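Zollmont Breakfast Things
README

Notes on what is in the folder, what we were trying to look after, and why the word "saucer" is banned from the label column.

Zollmont is a set of recordings of ordinary breakfast crockery being put where it belongs. Mugs go on the tree or in the rack, plates go in the rack, and the milk goes wherever the milk was going. If you came for anything grander, the sister set, Flasurov, has pans. 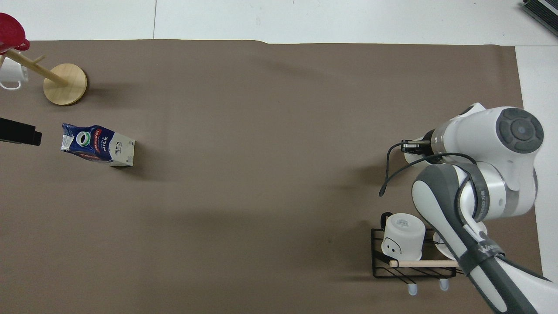
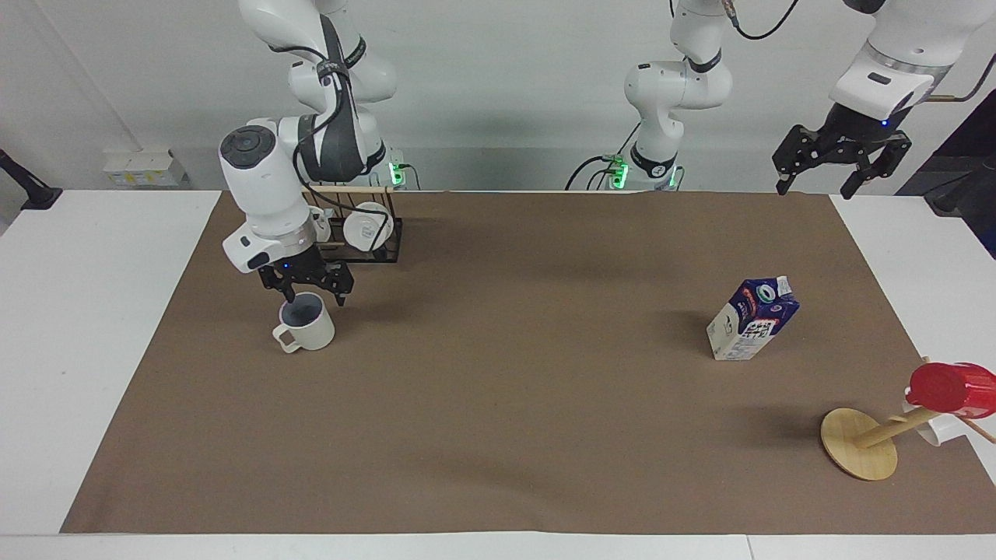 Crockery station, two views. Both show a mug and the black dish rack; the mug tree and the milk carton are in both as well.

What is in the folder

There are 98 sessions, split into 13 layouts. A layout is a starting arrangement of the things on the mat, and a session is one go at tidying it. Each session has its own subfolder with the recordings, a short text file called layout.txt, and a second text file called remarks.txt, which is optional reading and occasionally optional spelling.

The top folder also holds labels.csv, with one row for every time an object is picked up or set down. Sessions with no rows are not corrupt. They are sessions in which nothing got picked up, and we kept them.

The things

Mugs. The main attraction. We label them by color and by where they end up: tree, rack or mat. A mug lying on its side on the mat is labeled "mat" and also "tipped". A mug upside down in the rack is labeled "rack" and "inverted", and this is considered good manners. Several of the mugs look alike when seen from above, so do not use the labels to track one particular mug across sessions. We tried for most of July and came away with opinions but no data.

The cup. There is also a red one. Lourenço Lobo maintains that it is a mug. Lourenço Falcão maintains that it is a cup. The label column says "cup" because Falcão typed the column.

Plates. Anything flat, round and ceramic is a plate. Early labels had "plate", "small plate", "side plate" and "saucer", applied by four people to what proved on inspection to be the same dish. Thérèse Wong merged the lot in an afternoon. Please do not send us a pull request bringing back "saucer".

The mug tree. Wood, with pegs. A mug counts as hung when its handle is over a peg and it stays there until the recording ends. A mug balanced on top of the pole has been filed under "other", where it is alone.

The dish rack. Black wire with a wooden rail. Plates stand on edge in it and mugs sit wherever they can. "In the rack" means the rack is carrying the weight. Leaning on the rack from outside is "mat", however hopeful it looks.

The milk. A carton, handled closed throughout. Standing and lying down are separate labels ("upright" and "flat"), and a lying carton also gets a spout direction, to the nearest quarter turn. Albertina Gouveia asked for spout direction, and it has since turned out to be the only column anybody writes to us about.

The mat. Brownish gray and not an object. It has no label. We mention it because two people have asked.

How the layouts were made

Clementina Esteves drew all 13 on index cards. The cards say things like "milk down, tree left, one mug in rack" and leave the rest to whoever is laying out. That gives you some natural variation, which is a polite term for people not reading the card. Where the layout and the card disagree, layout.txt records what was really there and the card is ignored.

Layout 4 is harder than the others. The tree stands close to the side and the mugs on it can be partly out of sight in one view. We have left it alone. Kitchens are like that too.

Labeling

Two people labeled every session separately, and then they were put in a room with the Didero viewer until they agreed. Most arguments were over the moment a thing counts as set down. The rule we settled on is that it counts when the thing is resting and is no longer being held. A plate still rocking counts as set down. A plate still rocking in the wrong slot also counts, and gets "rack" like any other, as we do not label slots.

Known problems

Labels.csv has around 1,000 rows and a few of them are wrong. The ones we know of are in errata.txt.

Handle direction is missing for mugs that are inverted. We meant to do it.

In layout 9 the words "left" and "right" were swapped by one labeler for the whole layout. This has been fixed. If you downloaded the first version, it has not been fixed, and your mugs are all facing the neighbors.

White mugs next to white plates are sometimes hard to tell apart at the edges. Use both views before you write to us.

There is no cutlery. Loureiro, the set that came before this one, had spoons, and the less said the better.

What it is good for

Working out which thing is where, whether it is the right way up, and whether it has been put away. It will not tell you if anything is clean. It will not tell you how much milk is left either, and please stop asking Albertina.

Changes

Version 3: saucers merged into plates. Layout 9 corrected.
Version 2: spout direction added.
Version 1: should not be used, but is still online for the two people who cited it.

Contact

Corrections to labels go to Thérèse Wong. Quote the session number and the row. Questions about the index cards go to Clementina Esteves, who still has them in a drawer and will read one out if asked.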